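Ticket 1153
Subject: Left-hand washer stops before the spin, load comes out heavy
Opened by: Philomena Gyamfi
Site: Parine House, ground floor laundry
Status: Resolved
Opened: 7/30/23

Problem as reported

The left-hand machine of the pair runs a normal wash and then stops before the final spin. The display shows the fault light and the door stays locked for a few minutes. When it opens the clothes are heavy with water. It has happened on three loads now, all of them mixed whites and towels. The right-hand machine is fine and I have been using that one in the meantime. I have switched the left one off at the wall and on again. No change.

Reply from Anden Support

Thanks for the report. Please work through the following and write back after each one, even if it makes no difference.

1. Run the Spin and Drain programme with nothing in the drum and tell us how far it gets.
2. Clean the pump filter. It is behind the small flap at the bottom of the front. Have a shallow tray and an old towel ready.
3. Check the drain hose behind the machine for kinks.
4. Open the door fully, feel round the fold of the gasket and look at the latch side for fluff or threads.
5. Put in a single small item and run Spin and Drain again at the lowest speed.

Please also send a picture of the door opening with the door right back.

Philomena Gyamfi

Step 1. Empty run went through to the end. It drained and it did spin, but it sounded slow to get going.

Step 2. Filter done. I got out a hair grip, a lot of grey fluff and what was left of a paper tissue. The filter was stiff to turn and I had to use a cloth to grip it. Refitted and no drips.

Step 3. Could not see the hose properly as the two machines are side by side with hardly any space. I will need somebody to help me pull it forward.

Step 4. Some fluff in the fold at the bottom of the gasket, wiped out. Latch side looks clean to me. Picture of the door opening is below, with one cloth still in the drum.

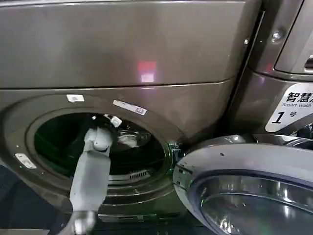
Left-hand washer, door open, with the second machine beside it.

Step 5. Ran it at the lowest speed with the one cloth. It tried to spin, stopped, turned the other way, tried again and then gave up. Fault light on.

Anden Support

Thank you, that is useful. A single light item can throw the balance out on these, so a failed spin in step 5 does not prove very much by itself. We should have asked you to try it with a bigger load as well. The slow start on the empty run is more interesting.

Could you tell us what spin speed is set? The programme chart on these goes from 200 upwards and the normal setting for towels is 1000. Also, please put a spirit level on top of the machine, front to back and then side to side.

Philomena Gyamfi

It was set to 1000 for all the loads that failed. For step 5 I had it on 200.

Level: front to back is fine. Side to side it leans to the left. If I press on the front left corner the whole machine rocks. The right-hand one does not move at all.

We had the floor patched at that end in July by Venter and both machines were moved out for it. I had not connected the two things until you asked for the level. The first bad load was the week after.

Anden Support

That would do it. If one foot is off the floor the machine shakes as it builds up speed, and the balance control cuts the spin. Please do this with the machine empty and switched off at the wall.

Pull it forward enough to reach the front feet. Loosen the lock nut on the front left foot, wind the foot down until it sits firmly, check the level again, then tighten the nut up against the base. While it is out, look at the hose.

Philomena Gyamfi

Done this morning with help from one of the day staff. The front left foot needed a good two turns. The lock nut was not tight when we got to it. The hose had a bend where it goes into the standpipe, not flat but not right either, so I have straightened it and put the clip back on the wall.

It does not rock now. Level is good both ways.

Test loads since then:
Towels only, 7 kg, speed 1000: finished, spun properly.
Mixed whites, half load: finished, spun properly.
Bedding from the Warnov Room, full load: one pause before the spin, then carried on and finished.

Anden Support

The pause with the bedding is normal. Sheets ball up and the drum turns back and forth to spread them out first. If it stops altogether, open it, pull the sheets apart and run Spin and Drain by itself.

Please check the lock nut again in a fortnight and clean the filter once a month, more often if you wash a lot of towels. Are you happy for us to close this?

Philomena Gyamfi

Yes, please close. I have put the filter on the monthly list for both machines.

Closed by Anden Support
Cause: front left foot not seated after floor work, lock nut loose. Partial bend in drain hose.
Parts used: none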